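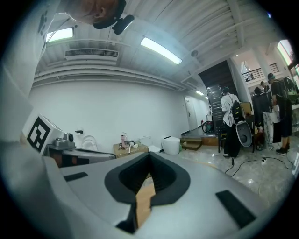
Tracker rewrite lands in Dremach

2026-09-09

The new tracker is merged! If you pulled the main branch of Dremach this week you already have it, and if you haven't, please do, because a lot of what follows will make more sense once you've seen it run on one of your own recordings.

For newer readers, Dremach is the software between the wrist camera on our hand-held grippers and the training set. It takes the video and the motion sensor log, works out where the gripper was in the room at every instant, works out how wide the fingers were open, and writes the lot in a form the policy people can load. The old tracker did the first of those jobs well on a desk and badly nearly everywhere else. Upendo Laizer has spent the time since June taking it apart, and the version we have now is so much nicer to work with that I keep rerunning old recordings just to watch the path come out smooth.

What changed

The biggest change is how the tracker picks the points it follows from one image to the next. Our lens is so wide that a tilt of the wrist can fill half the view with ceiling. The old code gave every part of the view the same say, so a polished floor full of lamp reflections counted as much as the lamps themselves. Reflections slide about as you move, the tracker believed them, and the path drifted off through a wall.

Upendo's version keeps a running score for each point. A point that moves the way a fixed thing in the room should move goes up, one that doesn't goes down, and the low scorers get dropped early. The ribs of a metal ceiling do wonderfully under this scheme once the score has had a moment to settle, and so do light fixtures and pipe runs. Floor reflections mostly vanish from the map. People walking about vanish too, with one exception I'll get to.

The second change is a proper mask for the gripper's own body. The shell takes up a big share of the view, it never moves relative to the camera, and a tracker that latches onto it will happily report that nobody has moved at all. We used to paint the mask by hand, one per tool, and then forget to repaint it when somebody refitted a shell. Now Dremach learns it from the opening of the recording by looking for the pixels that stay put while everything else goes by. The notch in the middle is left unmasked, so whatever shows through it can still be used. Mawar Gunawan wrote that part and it is a lovely bit of code, short enough to read over coffee.

Markers

We still use the black-and-white square markers, and we still want them. They give us scale, and they give us a common origin when more than one device is recording. What's new is that a marker can go out of view for as long as it likes. The tracker carries on from the room alone and then, when the marker comes back, spreads the correction over the stretch in between. The old code snapped straight to the marker pose, and you could see the jump in the playback as a twitch. The arm would then learn the twitch, which was funny exactly once.

Marker detection also runs before we flatten the lens now, on the raw image. Mawar tried it on a hunch. Markers out toward the rim of the view, stretched and leaning, are picked up far more often than they used to be.

Numbers from the Grulstead set

Grulstead is our set of awkward recordings, kept for this sort of comparison. It has 1910 clips. The old tracker lost its place at some point in 674 of them. The new one loses it in 30, and I had to run the thing again before I believed it. Most of the ones that remain are clips where the gripper is pushed right up to a blank white wall and there is simply nothing to hold on to.

Speed is fine. A clip takes a bit longer than before because of the scoring, and Upendo thinks there is an easy win in the way the map is stored.

What still goes wrong

People close to the camera. A head or a shoulder near the lens that keeps still while the tool moves can score as part of the room for a while, and when the person finally turns, the path gets a bend in it. The fix for now is the new flag called near_reject, which throws away points that look very close. It's off by default because it also throws away tabletops, and you usually want your tabletop.

Cables on the floor are a smaller nuisance. They track beautifully until somebody kicks one.

Clocks, too. The tracker assumes the motion log and the video agree on the time. If they're off, you get a path that looks right and feels late. Run the sync check that ships in the tools folder before you file a bug, please. I wrote two reports of my own that were only this.

Trying it

Old config files load as they are, with a warning about the mask entry, which you can delete. Maps saved by the old version won't open, so clear the cache folder first. The viewer, Kariuki, has a new layer that colors each point by its score, and you should turn it on at least once. Watching a whole room sort itself into green and red in the first moments of a clip is the best thing I've seen on a screen this year.

Recordings shorter than 900 images skip the self-learned mask and fall back to the one in the config, if you left it there.

Upendo will show the scoring code at the next open session at Vivdale and is keen to get clips that break it. Long corridors and stairs especially, and anything with a lot of glass. Put them in the shared inbox with a line on what you were doing at the time, and leave the raw motion log attached.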